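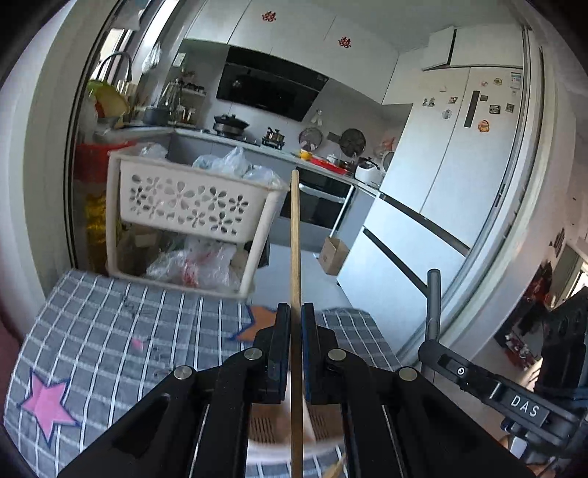

Truvatar is looking for an Equipment Planning Coordinator to help us decide what to buy next, and what to leave on the shelf for another year. It's a two-year post, and we'd love to have you in place in December.

We teach machines to do small household jobs, and we have a lot of plans for the coming year! More kitchens, more hand-held grippers, more spare parts, and a first robot arm for our Moodley workshop. What we don't have yet is one person who can put all of that into a sensible budget and keep it there.

## What you'd be doing

- Building the equipment budget for both of our sites, Moodley and Oro, from the wish lists the teams send in (they are long, and full of good ideas)
- Getting quotes for grippers, cameras, mounts, batteries and storage drives, and comparing them on the same terms
- Working out what a gripper costs us over its life, with pads, screws and repair hours included
- Keeping up Illari, our parts register, which has 2,416 entries and could use some love
- Planning deliveries so that new gear arrives when there's a bench and a trained person ready for it

You'd have your own spending limit of $2,000 per order. Anything under $200 needs only a line in Illari. Bigger orders go to the site leads, usually with a one-page note from you.

## Who we'd like to hear from

You've bought equipment for a lab, a workshop, a school, a commercial kitchen – anywhere things get used hard and wear out. You're comfortable in a spreadsheet and you don't mind calling a supplier twice. An engineering degree is welcome but not required, and we'll teach you the robot side as you go.

You should also enjoy being around the work. Our planners spend time with the people who use the gear every day, and some of our best buying decisions started with a complaint about a grip or a sticky button.

## How to apply

Send a resume and a short letter telling us about one purchase you planned well and one you'd do differently. Part-time applicants are welcome – please say how many hours would suit you.

Posted Nov 18, 2019. Applications stay open until the post is filled.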